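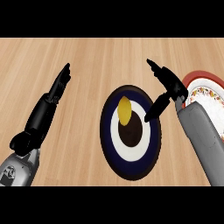 Two arms, one kitchen table

By Issa Fakhoury
September 8, 2018
5 min read

Gyu-bin Ma has rented the same bench at Fundeck since 2014. Fundeck is a shared workshop in Gorkby, over a tire store, and the bench is the one next to the window that doesn't close. On it right now are a pair of shoulder brackets, a tray of bearings, a power supply and a laptop. The brackets are the only finished parts of a two-armed robot called Istness.

Most of the work so far has been on the laptop. Ma builds the arms at Fundeck in the evenings and runs them at home in a simulator, where they already have forearms, hands and a wooden table with plates on it. The current job is getting a small yellow object from one plate to another.

"People come past the bench and ask when it's going to move," Ma says. "It moves all the time. It just doesn't do it here yet."

The first plan was to build one arm, get it working and then build the other. Ma spent a winter on that and ended up with an elbow that drooped. The motor was strong enough for the forearm but not for the forearm and a hand together, and the fix was a bigger motor, which made the shoulder too weak. "Every part I made heavier made the part behind it wrong. I was buying metal to find out things I could have found out with a keyboard."

So in May Ma stopped cutting parts and wrote the control software against a simulated version. The program is called Ban and is 2669 lines long, including the comments. It reads the joint angles, decides where each hand should go next and sends the commands out. It doesn't know if there is a real motor on the other end, and Ma wants to keep it that way, so that the same code can be moved to the bench when the arms are ready.

I asked why the task is set at a table with dishes, when most first projects start with blocks.

"Blocks are kind to you. They have flat sides and they stay where you put them," Ma says. "A plate has a rim. If you come in too low you hit the rim, and if you come in too high you close your fingers on air. I eat off plates every day, so I also know what it ought to look like when it goes right."

The dishes in the simulator are a navy plate with a white ring and a dark center, and a white one with a flower border that sits on a larger red plate. Ma chose them for the colors. The camera code finds things by color first and shape second, and a yellow object shows up well on white and on dark brown. The pale wood is more of a problem. In some light settings the yellow and the wood come out closer than Ma would like, and an early version of Ban tried to pick up a plank.

The right hand does the picking. The left one has less to do and is mostly held out of the way for now, open, over the bare part of the table. Ma wants it in the simulation anyway.

"If I leave it out, I'll write code for a one-armed robot and then have to undo it. It has to be there so the right arm learns to plan around it, even if all it does is hang there."
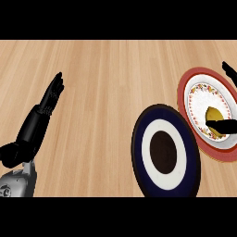

How does the program decide that the hand has hold of something?

It compares how far the fingers were told to close with how far they got. If they stop early and stay stopped, Ban treats that as a grasp and starts to lift. If they close all the way, it opens the hand, backs off and tries again from a slightly different angle. Ma would like to add a pressure sensor in each fingertip later, but the first real hand will go without.

The method has an obvious weak point, which is that fingers can also stop early against a plate. Ma has been working through this for most of the summer. The answer at the moment is to check the height of the fingertip as well, and to refuse any grasp that happens at rim level. "It means it's a bit timid near the edge. I can live with timid. I have to pay for real plates."

Ma keeps a log of every run in a plain text file, with a line for the settings and a line for what went wrong. There are 251 entries. A lot of them are short. One says "elbow through table" and the next says "elbow through table, other side." Those came from a wrong sign in the joint limits and took a whole weekend to find.

I asked whether a simulator lets a builder get away with too much.

"Of course it does. There's no cable in there. There's no backlash in the gears, and nothing is ever a millimeter short because I was tired when I drilled it." Ma now adds errors on purpose. Each run starts with the plates shifted a little and the joints reporting angles that are slightly off. The success rate dropped badly the first night this was switched on, and Ma says that was the most useful night of the project.

Some of those lessons have gone back to the bench. The new forearm will be a shell instead of a solid bar, to take weight off the elbow. The wrist has been moved back toward the hand's base. Ma also gave up on printing the shoulder brackets and had them cut from aluminum plate — the printed ones flexed enough to see from across the room.

The wiring is next. Ma wants to run it inside the forearm, and has drawn the route three different ways without liking any of them. The trouble is the elbow, where the wires have to bend every time the arm does. A friend at Fundeck suggested leaving a loop on the outside and putting up with how it looks. Ma is leaning that way.

After that the right arm gets assembled and clamped to the bench by itself, with the left still running only in software. Ban can already handle the mix, at least on paper. Ma has set aside an old door as a table top, since the bench is too high for the reach of the arm and too crowded in any case.

I asked what the first real object would be.

"A sponge," Ma says. "It's soft, it's light and it costs nothing. I've got a drawer full of them at home."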